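Rinier Pinto Countertop Bag Sealer: Bench Review

The Rinier Pinto is a countertop impulse sealer for plastic and foil-laminate bags. It has a fixed lower jaw with a flat heating wire under a PTFE strip, a hinged upper arm with a silicone pad, and a single timer dial. There is no on/off switch. Current passes through the wire only while the arm is held down, and an indicator lamp goes out when the heating interval ends.

I used it for one month on three types of bag: thin clear polyethylene, a heavier polyethylene storage bag, and a foil-laminate stand-up pouch with a zipper. All bags were bought empty and filled with dry rice. Each sealed bag was held upside down overnight and then squeezed by hand.

Setup and controls

The unit arrived assembled, with a spare wire and two spare PTFE strips in a small envelope. The manual is one folded sheet and is clear enough, apart from the timer section, which gives no starting values for laminate. The dial is marked 1 to 8 with no units. On thin polyethylene I settled on 2. The heavier bag needed 4, and the laminate pouch needed 6, plus a short hold under pressure after the lamp went out. Opening the arm too early on laminate left a seam that peeled at one corner.

Seal quality

The seam is narrow. On clear bags it was even from end to end, with no burn-through at the correct setting. At one step too high, the thin bag stretched and tore along the wire. Gusseted bags are the weak point – where four layers become two, the inner fold gets less heat, and a second pass is needed. I ran the second pass slightly above the first, which gave a better result than repeating it in the same place.

Of 134 seals made after the dial was set, 3 failed the overnight test. All of the failures were on gusseted pouches.

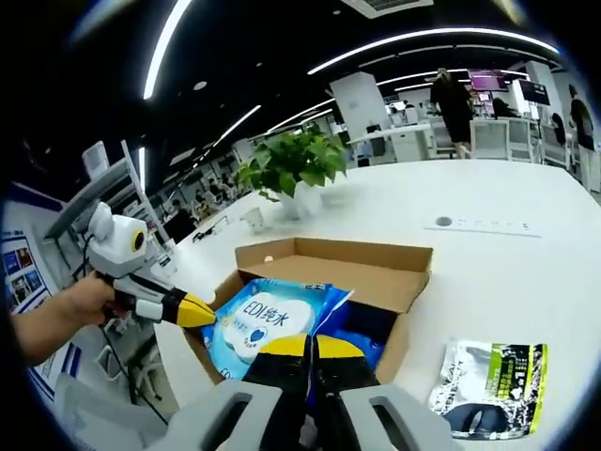 Nunance Test Bench – Packaging and Storage Team

Wear and maintenance

The upper PTFE strip showed light browning at the center by the end of the month but did not stick. Replacing it took a few minutes with a small screwdriver. The wire is held by a spring clip at each end and can be changed without removing the base. Unplug the unit first; the clips are live during a cycle.

The rubber feet are too hard for a smooth counter. Pressing the arm pushed the sealer backward until I put a mat under it.

Verdict

The Pinto is a sound choice for flat bags and acceptable for laminate pouches if the user is prepared to make two passes. I would like a wider wire and a printed table of settings. Anyone sealing mostly gusseted coffee or snack bags should look at a model with heat in both jaws.

Reviewed by Zhuoran Qian, Stirkville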